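Stoditz Grip 2 Goalkeeper Gloves

Sizes 7 to 11, adult. Black and white or all white.

I've kept goal for the women's second team at Nevholm for longer than my knees would like, and I started selling gloves because I was fed up with buying bad ones! The Stoditz Grip 2 is the pair I wear myself, so you're getting a player's opinion here along with the price.

The palm is soft latex, a bit thicker than the old Stoditz, and it wants water before it does anything useful. Give it a good splash before the warm-up and again at half-time. Dry, straight out of the bag, it's only all right (same as every latex palm I've owned, to be fair). On a damp evening in October, with a ball that's been through every puddle on the pitch, I was catching crosses I'd normally punch.
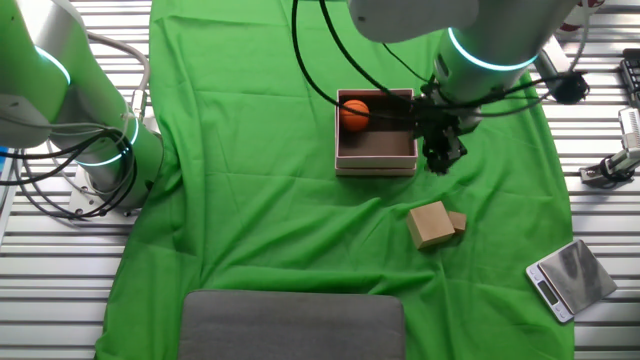
The cut is a roll finger with a flat thumb. If you've got long thin fingers like me you'll love it, and if you're broader across the knuckles I'd go up half a size. The strap goes round twice and stays put, even when somebody treads on your hand at a corner. There are no finger spines. I took mine out years ago and never missed them, but if you've had a bad break you may well want them, so have a look at the Ulodgate instead. It's stiffer and heavier but it does look after your fingers.

How long do they last? I got 29 matches out of my first pair before the heel of the palm started to go, and that was with training in an older pair. If you train and play in the same gloves on artificial turf, expect a good deal less. Please don't put them in the washing machine! Lukewarm water, a squeeze (never a wring), and hang them up somewhere away from the radiator.

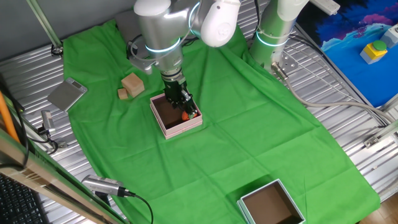
I lent a pair to Candela Zabala before the cup tie in which we somehow held on for a 1-0 against a side two divisions up. She made a save low to her left in nearly the last minute, one hand, fingertips, and the thing stuck. I'm not saying it was the gloves, but she hasn't given them back.

Sizing is the bit I get most emails about. Measure round the widest part of your palm, leave out the thumb, and send me the number if you're stuck between two. I'd sooner answer an email than post a parcel back and forth. Juniors come up small, so I don't stock anything under a 7 in this one.

The price is £40 a pair. Your initials on the strap are £2 extra and add a few days. Returns are fine if they haven't been worn on grass, so try them on the carpet first and chuck a ball at the sofa.

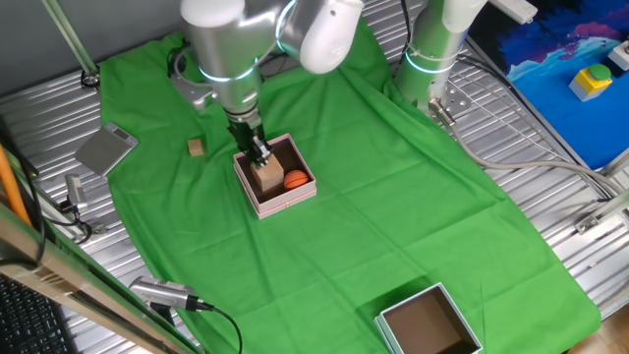

Femke Jacobs: Bought the all white in a 9 and they're lovely in the rain, but the strap was stiff for the first couple of weeks. Has anyone else found that? Fine now, and I've ordered a second pair for matches.

Yes, mine did the same, Femke! Bend it back and forth a few times when it's new and it'll soften up. All white in a 9 is back in stock, and the 10 should follow shortly.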